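From: Azra Perić
To: Vesimgate list
Date: 24 Jul 2023
Subject: Re: Tune books, second hand fiddle tunings, and the Grallen tapes

Hello all,

Thanks to everyone who wrote after my last message. I have answered most of you off list, but Yavuz's questions are ones that several people asked, so I am answering them where all of you can read it. His message is quoted in pieces with my replies under each piece.

The photos in this mailing are also on the list page, at full size.
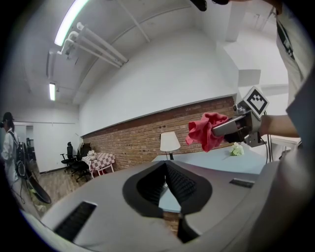
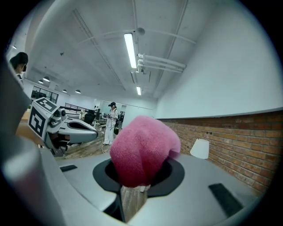
1. THE GRALLEN TAPES

Yavuz Çetinkaya wrote:

> I have been through the first batch of transfers and I'm very happy
> with them. The older fiddler's playing comes through much better than
> on the cassette copies most of us grew up with. But tape 4 is almost a
> quarter tone sharp against tape 3, and the same player is on both. Was
> he tuned up, or is the tape machine at fault? I would like to know
> before I start writing out the settings.

It is the machine. Tapes 1 to 3 were made on a recorder that ran off the mains. From tape 4 on, they used a portable one, and its speed drifted with the batteries. If you listen to the end of side A on tape 4, the pitch is higher than at the start. A fiddle does not do that in the middle of a march, and the speaking voices go up with it.

What I have done for my own use is find a place where he touches the open A string, slow the file down until that matches the A on tape 3, and then check it again every few tunes. I don't claim this gives you his true pitch, only that it makes the two tapes agree. He may well have tuned to the accordion in the house, and we don't know what that was tuned to.

I did not correct the files that went up on the list page. Those are flat transfers with nothing done to them, and I think they should stay that way. If someone makes a set of speed-corrected copies, please put "corrected" in the file name and say by how much.

> Also, the track list says there are 101 tunes on the tapes and I only
> get to 98. Am I missing a side?

You are not missing a side. The list was made from the box notes, and the box notes count three tunes that he starts and gives up on. Two of them are on tape 2 and one is at the very end of tape 6. I left them in because the false start of the waltz on tape 2 has a second part that doesn't turn up anywhere else. It is only nine bars, but it is nine bars we wouldn't have.

2. THE NAMES OF THE TUNES

> I don't trust the titles. "The Miller's Daughter" on tape 1 is what my
> grandfather's band played as "Başaran's Second," and I have never heard
> it called anything to do with a miller. Where do the titles come from?

They come from three places, and the track list should have shown which is which. Some are spoken by the player on the tape. Some were written on the box by whoever did the recording. The rest were added later by the person who made the cassette copies, who seems to have used whatever name he knew from printed books.

"The Miller's Daughter" is one of the last kind. There is no title on the box and the player doesn't announce it. He says something before he starts, but he has his back to the microphone, and all I can make out is "the one from over there." I'm happy to list it as "Başaran's Second" with the other title in brackets.

I looked through the big manuscript index for it, the one with 2,213 entries, and found the first part under no title at all, at number 329. The second part is different there. In the manuscript it goes up to the high B and comes down by step. Our man stays in the low part of the fiddle and repeats the same two bars. Somebody who knows the tune from dancing to it might be able to say which is more usual.

Corrections to titles are welcome from anybody. Please give the tape, the side and the position on the side, and say who you had the name from. "Everybody calls it that" has been sent to me twice this month and I can't do much with it.

3. TUNINGS

> On tape 5 he does four tunes with the fiddle in some other tuning. I
> make it A-E-A-E, but there is one note in the third tune that I can't
> get without an awkward stretch. Has anyone else tried it?

I have tried it and I agree with A-E-A-E for the first two. For the third and fourth, I believe he put the second string down to a D without saying so. There is a short gap between tunes two and three where someone talks about the weather, and under the talking you can hear a peg being turned. With the string at D, the note you are stuck on is an open string and the stretch goes away.

If you are going to try this at home, use an old set of strings. I broke a good E going up and down between tunings. I would also bring the low strings up slowly and let the fiddle sit for a while before you trust the pitch. Mine took most of an evening to settle.

I have not seen this second tuning written down for our area. It is common enough further north. He worked away for two seasons as a young man and he could have picked it up there, but that is a guess and I wouldn't want it going into the notes as a fact.

4. THE TUNE BOOK

> Are we still printing the book? I thought it had been dropped.

It has not been dropped, but it is going to be shorter. The first plan was to print everything on the tapes. I now think we should print the tunes that aren't easily found in other collections, and give a plain list of the rest with references. By my reading that comes to 18 pages of music, plus the notes.

What I need for the book:

Melody lines only, one tune to a page or half page. No chords. Some of you have sent very nice chord settings, and I have kept them, but the tapes are solo fiddle and I would like the book to match.

Bowings where you are sure of them. Leave them out where you aren't. I would sooner have a page with no slurs on it than a page of somebody's best guess.

Repeats as he plays them. Several of the marches have a first part played once and a second part played twice, and three people have now sent me versions where this has been evened out. Please don't do that. The dancers in Vesimgate still do it the uneven way.

Send the notation in whatever program you use, and a plain picture of the page along with it, so I can see whether it has opened correctly at my end.

5. THE JULY SESSION

> Is the session still in the same room, and can I bring a beginner?

Same room, same time. Yes, bring beginners. The first hour is slow and we stick to tunes in D and G. After that it goes at whatever speed the loudest accordion wants.

Parking is a problem this month because of the roadworks, and the small lot fills up early. The bigger lot behind the Trastosport shop is a five-minute walk, and it is free in the evening. Please don't park along the wall by the side gate, as the people next door need it to get out.

We will try to play through the first six marches from tape 1, in the order he has them. Sheets will be there for those who want them. If you can learn at least the first two by ear beforehand it will go better, as the sheets leave out the small runs he puts in between the phrases.

I would also like to hear "Başaran's Second" from anyone who has it from family, with whatever second part they know. If nobody minds, I'll record those few minutes and put them next to the tape version.

6. ODDS AND ENDS

> One last thing. I have a spare copy of the old blue songbook, without
> the cover, if someone wants it. It's complete otherwise except for the
> index, and it has pencil notes in it that I can't read.

I would like to see the pencil notes before it goes to anyone, if that's all right. The same hand might be on the tape boxes. After that it can go to whoever asks first on the list. Please don't write to Yavuz privately for it.

Two people asked about rosin and one about a cheap case for a three-quarter fiddle. I have nothing useful to say on cases. For rosin I use the dark kind in winter and the light kind now, and I can't hear much difference.

The address for notation files is the same as before. The old one still forwards, but it drops anything large without telling either of us, so if you sent something in June and had no reply, please send it again.

Azra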